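Pikeo チェック柄テーブルクロスを使ってみて

7月 文:Subira Mfaume

Pikeoのテーブルクロスを食卓で使い始めて3か月になる。買ったのはピンク系の赤と白の大きなチェックで、値段は税込1000円。ネットで注文し、届くまで2日かかった。

もともとは食事用のつもりだったが、いちばん出番が多いのは洗濯物をたたむときだ。うちのテーブルは天板がつるつるしていて、シャツの袖を広げても次の動作でずれてしまう。クロスを掛けてからは、トレーナーのような厚めの服なら置いた場所にだいたい留まる。薄手の化繊の服はやはり少し動く。

マス目が大きいのも、たたむときには都合がいい。細かいギンガムだと服の端がどこにあるのか見分けにくいが、この大きさなら裾を線に合わせて置ける。左右の袖が同じ高さにあるかどうかも見てわかる。ただし赤い服を置くと柄の赤いマスと色が近く、夜の照明では輪郭が少し見づらい。白や紺の服では気にならなかった。

赤い長袖トレーナーは袖を横に伸ばして広げても卓上に収まる。胸に乗り物のプリントがあるので、そこに折り目が来ないように身頃の幅を決めている。左の奥には白い鉢の小さな植物を置いたままだが、たたむ邪魔にはならない。 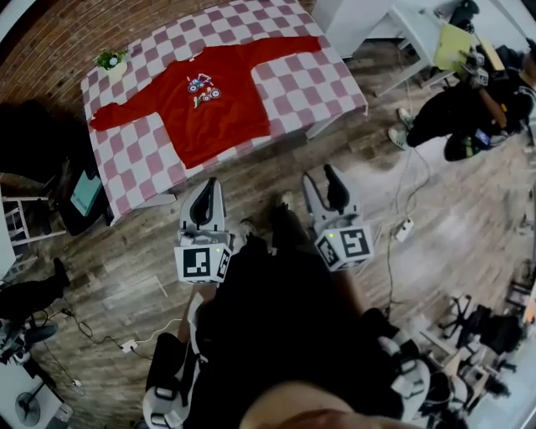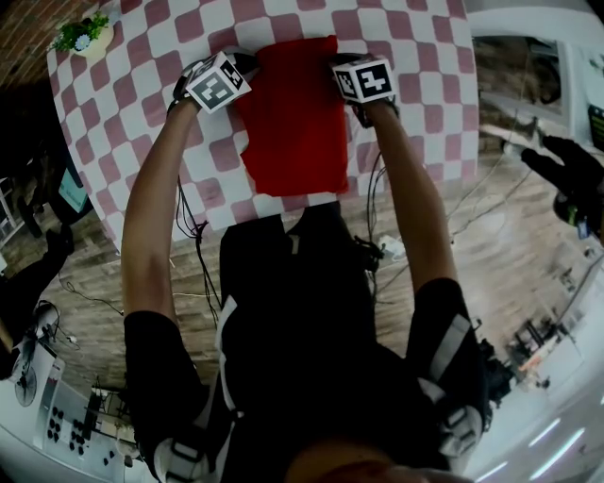 洗濯は3回した。色落ちはなく、一緒に洗った白いタオルにも色は移らなかった。縮みは测っていないが、掛けたときの感じは買った日と同じである。しわは残る。脱水したあとすぐに広げて干しても折り線が消えず、食事に人を呼ぶ日はアイロンをかけた。中温で当てて問題なかった。

汚れについて。しょうゆは早めに拭けば目立たない。カレーは白いマスに落ちたものが薄く残った。はっ水加工はないので、水をこぼすと下までしみる。小さい子のいる家なら、下に透明のシートを敷くか、はっ水のものを選んだほうがいいと思う。

縫製は値段なりだった。四辺とも三つ折りで縫ってあるが、角の1か所で糸が出ていて、自分で切って始末した。端の縫い目と柄の線は平行になっておらず、片側で少しずれている。掛けてしまえば気づかない程度だ。

比較のために、以前使っていたHutsuliakの麻のクロスも出してみた。手触りと落ち感はHutsuliakのほうが明らかに上で、しわも味に見える。そのかわり無地なので服をたたむ目安にはならず、洗うたびに気をつかう。普段はPikeo、来客時はHutsuliakという使い分けに落ち着いた。

サイズは注文前に測ることをすすめる。私は天板の縦横にそれぞれ50センチを足して選んだが、椅子に座ると膝に裾が当たる。もう一段小さいほうでもよかった。同じ柄の小さいサイズは、確認した時点では在庫切れだった。入荷したら台所の作業台用に買うつもりでいる。

関連記事
・Hutsuliak 麻のテーブルクロス、1年後の状態
・Fledildaleの衣類収納ケースを押し入れに入れる
・Bekcombe 卓上アイロン台のレビュー
・厚手のトレーナーを引き出しに立てて収納する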